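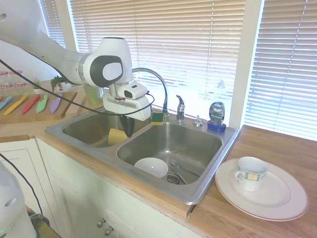

Section 3: Putting the Zalton filter under your sink

By now you should have the Zalton unpacked and the parts checked off against the list in Section 2, so we can get to the bit with the wrenches. I've put in a lot of these and the first one took me a whole afternoon, but with the steps in the right order you can be done in 45 minutes. I'm writing this for a stainless steel sink with two basins set into a wooden countertop, and if yours has one basin you can skip step 9 and carry on. Get the dishes out before you start, even if it's only a bowl and a fork sitting in the right basin, as you'll want both sides free for flushing later on.

What you need

An adjustable wrench, a Phillips screwdriver, a pencil, a flashlight, two old towels and a bucket that fits inside the cabinet. The plumber's tape in the kit is fine but there isn't much of it, so I keep a roll of Tondetti tape in the drawer too. My neighbor Jennylyn Rivera did hers lying on a folded yoga mat and I've copied her ever since. Your back will thank you!

Before you start

CAUTION: The Zalton goes on the cold line only. Hot water will ruin the cartridge and can crack the housing.

CAUTION: If your house pressure is under 40 psi the flow will be a sad little dribble. Test it at an outdoor faucet with a cheap gauge before you cut anything.

Mounting the bracket

1. Clear out the cabinet and put a towel down. Yes, all of it, including the bag full of bags.

2. Hold the bracket against the side wall of the cabinet, on the same side as the cold shutoff. Leave a hand's width of space underneath so the housing can drop down when you change the cartridge. I forgot this once and had to move the whole thing in May, with guests in the house.

3. Mark the two holes with your pencil, then drive the screws in until the bracket stops wiggling. Don't use the long screws if your cabinet walls are thin – they're in the kit for mounting on a stud.

4. Hang the filter head on the bracket. The arrow on top points toward the faucet. Check it again, please, it's the mistake I get asked about the most.

Connecting the water

5. Close the cold shutoff and open the faucet to let the pressure out. Put the bucket under the valve.

6. Undo the faucet's supply hose from the shutoff. A little water will run out, that's what the bucket is for.

7. Wrap the threads on the shutoff with tape, three turns clockwise, and screw on the Koskela tee that came in the small bag. Hand tight first, then a quarter turn with the wrench. If you go further than that you'll squash the washer and it will weep.

8. Push the blue tube into the inlet and the white tube into the outlet until you feel each one click. Give them both a tug. Connect the white tube to the faucet adapter.

Note: The tubes are 39 inches long. If you need to trim one, cut it dead square with a sharp knife. A slanted cut leaks every time.

Flushing the cartridge

9. Swing the faucet over the left basin, and pull out the strainer basket and give it a rinse. Carbon dust is going to come through and it loves to collect in there.

10. Open the shutoff slowly. Let the water run for ten minutes. It'll look gray at first, and it may spit and cough a bit while the air works its way out.

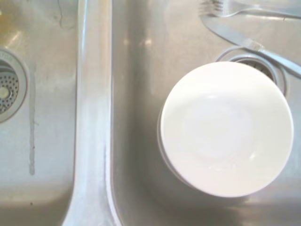
Fig. 3-2. Left basin drain and strainer basket.

11. Put the basket back and dry off every joint under the sink with the second towel. Then lay a sheet of paper towel below each one and go have a coffee. Any wet spots when you come back? Tighten that joint a touch and try again.

12. Set the reminder dial on the filter head. One cartridge is good for some 300 gallons, and in my house that's a long stretch of tea and pasta water.

If the handle chatters

A few people with the older Jondavex faucets have written to me about a chattering sound after step 10. Close the shutoff halfway and it usually settles down. If it doesn't, take the aerator off the end of the spout, rinse the grit out, and screw it back on by hand.

Changing the cartridge is covered in Section 4. Keep the plastic housing wrench somewhere you'll find it – mine hangs on a hook inside the cabinet door.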